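Washroom cell: setup and upkeep notes

Maintained by Maya Abou Jaoude and Qusai Tarawneh. Earlier sections by Hussam Karam. Covers the simulated cell in the Sirnine project. Not for use with the physical arm in the Momach lab, which has its own binder and its own stop procedure.

Status

Working. Last full pass through the checks below: Tue 25 November. Open items are listed at the end.

What is in this folder

cell/ holds the scene files: room, fixture, table, robot mount, lights.
props/ holds one file per loose object, with mass, friction and collision shape.
resets/ holds the start poses.
checks/ holds the scripts named in this file.
logs/ is ignored by version control. Do not commit it.

Requirements

The cell runs on the shared Darwish build of the simulator. Other builds load the scene but read the joint damping values differently, and the arm will sag at the wrist. If you see sag, check the build before you change any gains. A graphics card is needed for rendering only. The physics checks run without one.

Setup

1. Pull the folder and the props submodule. A missing submodule does not raise an error. The loose objects are skipped and the cell starts without them.
2. Copy cell/local.default to cell/local.cfg and set the path to the robot model.
3. Run checks/load. It opens the cell, holds the arm at its start pose for 1000 steps and closes again.
4. Run checks/drift. It reports how far each loose object moved while nothing was touching it. Anything above the limit in props/limits is a fault in the prop file or in the surface under it.
5. Run checks/reach. It moves the gripper to each corner of the tank lid in turn, stops short of contact and returns.

Run them in that order. A reach failure after a drift failure tells you nothing useful.

Robot mount

The arm is a Franka Emika with the parallel-jaw gripper. Its base is fixed to the world and has no link to the table. Moving the table therefore does not move the robot. Rima Bitar shifted the table once to clear the wrist path and spent an afternoon looking for the matching change in the arm, which was never going to be there. If both need to move, edit both entries in cell/mount and run checks/reach again.

Keep the base rotation as set. The value puts the elbow on the wall side during most approaches, and the planner has been tuned around it. Rotating the base to gain reach at the near side of the bowl costs clearance at the back wall.

Joint limits in the robot file are narrower than the maker's file. This is intentional. Restore the wide limits only for a mount test, and do it in local.cfg so the change stays on your machine.

Tank lid and loose objects

The tank lid is the work surface. It is a separate body with a fixed joint to the tank, and it overhangs on all sides. The overhang matters for collision. A gripper coming in low will strike the lid edge before it reaches anything standing on top, and the solver tends to push the finger under the lid and hold it there. Approach from above. 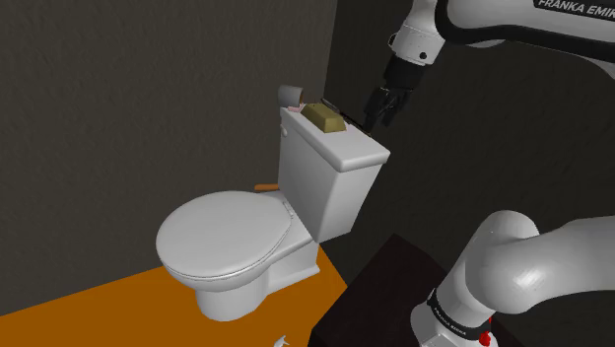
Start heights for the props are measured from the top face of the lid. Add the clearance in resets/offset and let each object settle before the arm moves. Setting an object exactly on the face causes a small overlap at load, and thin objects are thrown off the lid on the first step. Carla Salameh added the offset after three different props were reported as "missing" in the same week.

The toilet paper roll uses a cylinder for contact, with the hollow core left out. It stands well, but it cannot be picked up by a finger in the core. The block uses a box. Thin props use a chain of capsules, which roll if the friction is set too low. Keep their friction at or above the default.

The toilet body is a fixed fixture. Its bowl lid has a hinge, locked in this cell. Unlocking the hinge without adding damping makes the lid chatter and slows the whole run.

Gripper care

A simulated gripper does not wear, but its settings do get changed and left that way. Check these before you blame a prop:

Finger friction is set per finger. Both must match.
Close force is capped at 95 percent of the limit in the robot file. At the full limit the fingers cut into thin props.
Finger pads are separate bodies from the fingers. If the pads are turned off for a render test, grasps fail with no message.
The tool center point is stored in two places, the robot file and the planner file. The planner file wins.

Repairing a bad cell

Arm jumps at load. The start pose overlaps something. Turn on the collision view and look at the forearm and the table first.

Object sinks into the lid. The prop has a mesh and no collision shape. Rebuild the shape with checks/hull and commit the new prop file.

Finger trapped under the lid edge. Stop the run. Do not open the gripper, as this adds force in the wrong direction. Reset the cell and raise the approach height.

Run slows down over time. Contacts are building up between two resting bodies. Run 2000 steps with the contact log on and find the pair that never clears. It has nearly always been a prop against the back wall.

Renders are too dark. The walls are dark by design and the lights are set for the white fixture. Raise the fill light only. Raising the key light washes out the tank and hides the edge of the lid.

Changing the cell

Make one change per commit. Run the load, drift and reach checks and paste their last lines into the commit message. Changes to the mount, the lid or the planner file need a second reader, Maya or Qusai. Props can go in with one.

Any new prop must fit between the open fingers in at least one direction and must pass the drift check six times in a row from the same reset.

Names of bodies follow the Wurkumell list. Do not rename a body to fix a spelling error. The scripts look bodies up by name, and old logs will stop replaying.

Open items

The flush lever is a visual part with no joint. Carla has a draft with a hinge and a return spring.
checks/reach does not test the far side of the bowl.
The hull script fails on meshes with holes. Fill them by hand for now.
The planner file should read the tool center point from the robot file. Planned for December, Qusai.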